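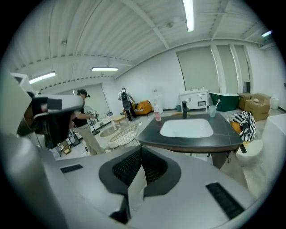

Plitlow Stone-Top Vanity with Undermount Basin

Product group: Washroom furniture / Single-basin units
Manufacturer: Astov
Series: Plitlow
Sold as: countertop, basin and support. Faucet ordered separately.
Page updated: 10 July 2020

Overview

The Plitlow is a single-basin vanity for bathrooms where the countertop takes most of the daily wear. A white rectangular basin is mounted from below into a dark gray stone top, so the countertop surface runs to the edge of the cutout with no raised rim. Water and soap on the top can be wiped directly into the bowl. The top rests on a brown wooden support, shipped as a separate package and joined to the stone on site.

The faucet position is behind the basin, at the back of the countertop. The unit is commonly ordered with the Lametti deck faucet in black. The same faucet body is available in chrome and brushed steel. Flexible supply hoses are included with the faucet, and shutoff valves are not.

Countertop

Natural stone, dark gray, sealed at the factory before packing. Color and grain vary between slabs, and a top ordered later as a replacement may not match the first one. If two units are going into the same room, order them together and note this on the form so both tops are taken from one slab.

The stone is resistant to ordinary hand soap, toothpaste and shampoo. Acidic cleaners, limescale remover included, will dull the finish if left standing. Rinse off spills of this kind right away. Reseal once a year. December is printed on the care card as a reminder month, but any fixed month will do.

Space remains on both sides of the faucet for small items such as a toothbrush cup or a pump bottle. Pump bottles with a metal base should be placed on a pad – standing water under bare metal can leave a ring in the sealer.

Basin

White, rectangular, glazed on all inside surfaces. The basin is held by 4 clips and a continuous bead of silicone. Let the silicone cure for a full day before connecting the drain. The drain opening accepts standard fittings, with or without a pop-up stopper. There is no overflow in the base version. A version with overflow is available under a separate order code and has a longer lead time.

Support

Wood, brown, oiled finish. The oil can be renewed without removing the top. Wipe up water on the floor under the unit, particularly in rooms where a bathtub stands nearby. Leg adjustment corrects for uneven floors up to about 3 degrees of slope. Beyond that, the floor has to be leveled first.

Installation

Two people are needed to lift the top. Carry it on edge, never flat, and keep the cardboard sheets from the packaging on hand to protect the corners and the floor during placement. Set the support in its final position and level it before the stone goes on. Check the position of the water lines against the template in the box.

Do not stand or sit on the countertop. Do not drill additional faucet holes on site. Extra holes can be cut at the factory if requested before production.

Compatible products

Lametti deck faucet, black, chrome or brushed steel
Lametti wall faucet (requires a top without faucet hole, order code ending in 4)
Baláž drain kit with pop-up stopper
Baláž stone sealer, small bottle, enough for 3 applications
Astov silicone, clear or gray

Packaging and delivery

The unit ships in 4 packages: top, basin, support, and hardware. The top travels in a wooden crate. Inspect it before signing the delivery note, and photograph any damage with the crate still in view. Claims for chipped corners cannot be accepted after installation has begun.

Warranty

Basin and support: 4 years. Stone top: 4 years against cracking under normal use, excluding surface wear and etching. Faucets are covered by the separate Lametti warranty card.

Spare clips, leg adjusters and templates can be ordered from the parts list using series number 4000.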